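Dedgate H4 wrist camera kit
For multi-fingered hands on Urnstead and Anozie arms

A small wrist-mounted camera for comparing hands and grippers on the same task. The mount leaves the fingers clear and keeps part of the forearm in view. Both views are from the wrist.
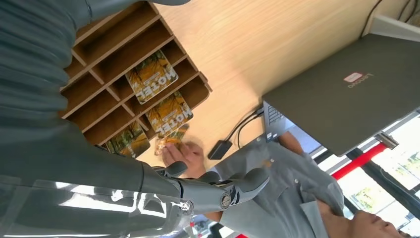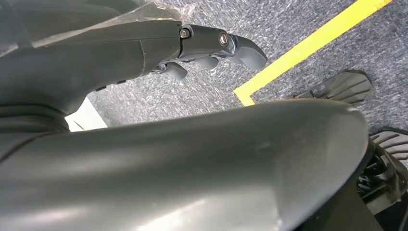 Specification
Mass with bracket: 90 g
Cable length: 400 mm
Order code: 847
Price: £1,498 excluding VAT

Fitting
Fit the bracket before routing the cable. It may be mounted either way up; set image rotation in the controller. Repeat the calibration after every change of hand.

Supplied with bracket, cable and printed calibration target. Hand and arm sold separately. Dispatched from Urkthorpe.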